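검색어를 입력하세요 검색 초기화

드림렌즈 30일차 기록 타래 🧵
안경점 말고 안과에서 맞췄고, 렌즈는 Plurnwood라는 제품이에요. 물어보시는 분들이 많아서 그냥 한 번에 씁니다!

댓글 12 공유 2

1/
저는 성인인데도 꼈어요. 드림렌즈는 애들만 하는 줄 알았는데 근시가 심하지 않으면 어른도 가능하다고 하더라고요. 대신 각막지형도 검사부터 받아야 해요(턱 올리고 동그란 무늬 쳐다보는 그거).

2/
첫날 밤은 진짜 눈에 속눈썹 들어간 느낌… 눈을 감으면 좀 나은데 뜨고 있으면 눈물이 줄줄 나요. 그래서 꼭 눕기 직전에 끼는 걸로 바꿨어요.

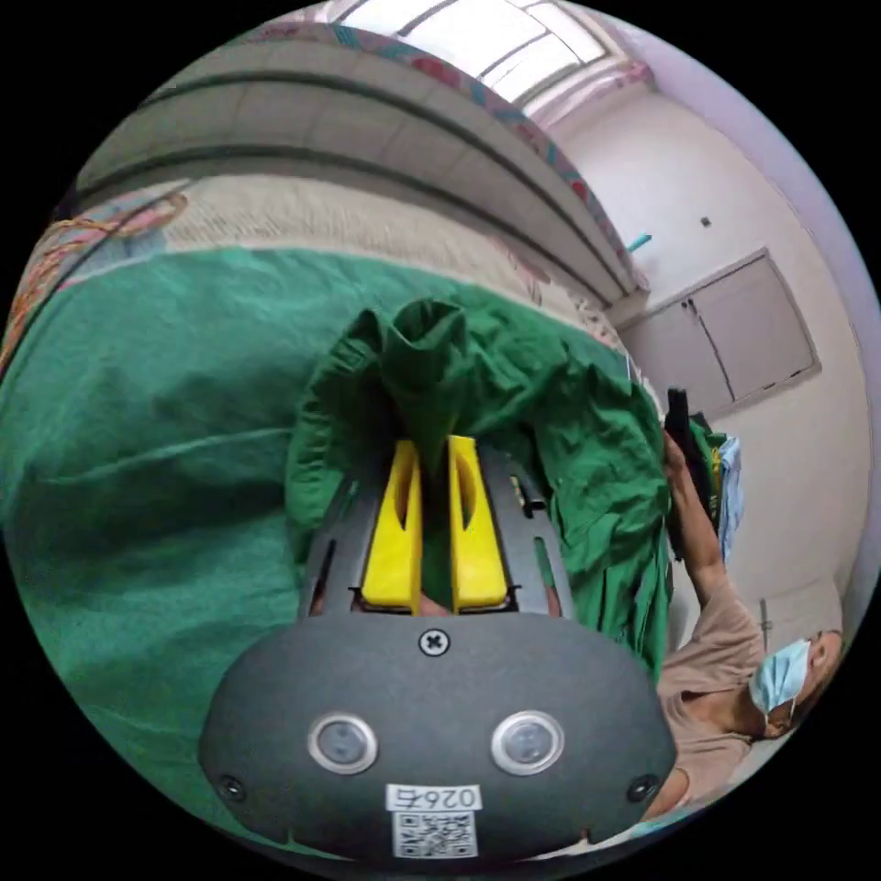
그렇게 하니까 사흘째부터는 이물감 신경 안 쓰고 잠들었고요. 아침에 뺄 때는 인공눈물 먼저 넣고 렌즈가 움직이는지 확인한 다음에 빼요. 뻑뻑한데 억지로 떼면 각막에 상처 날 수 있다고 병원에서 엄청 강조했어요.

3/
시력은 일주일쯤부터 낮에 안경 없이 다닐 만했어요. 근데 저녁 되면 간판 불빛이 번져요 ㅠㅠ 동공이 큰 편이면 더 그럴 수 있대요. 밤 운전은 아직 안 하고 있어요.

4/
세척은 Hanrahan 세정액 쓰는 중! 손 씻고, 문지르고, 헹구고, 케이스에 보관. 수돗물은 절대 안 돼요. 감염 무서워요 진짜. 케이스도 자주 새 걸로 바꾸고 있어요.

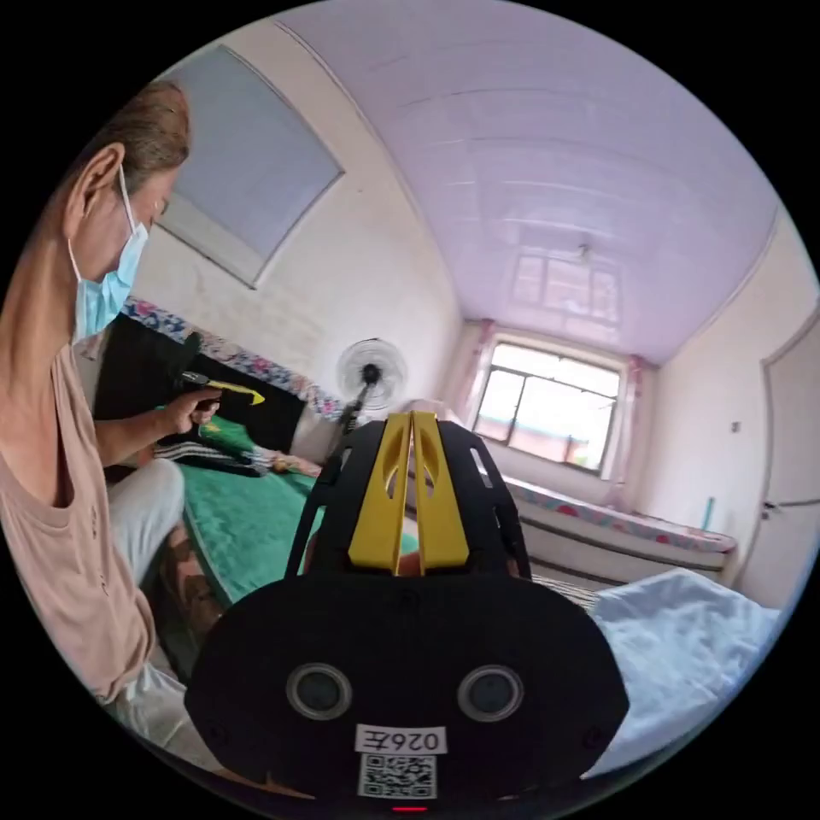 5/ 자주 받은 질문
- 하루 빼먹으면? → 저는 다음 날 오후부터 바로 흐려졌어요
- 아파요? → 아픈 건 아니고 거슬리는 정도. 빨갛거나 통증 있으면 끼지 말고 바로 병원 가세요
- 라식이랑 고민 중인데? → 그건 저도 몰라요 ㅋㅋ 검사받고 상담하세요

6/
다음 검진은 2월이에요. 야간 빛 번짐 얼마나 줄었는지 물어보고 또 올릴게요~

좋아요 1301 리포스트 331

최근 글
Kallallow 인공눈물 한 통 다 쓴 후기
안구건조 있을 때 온찜질 하는 법
Wikcombe 안경테 피팅 다시 받은 날
모니터 오래 보는 사람의 눈 휴식 루틴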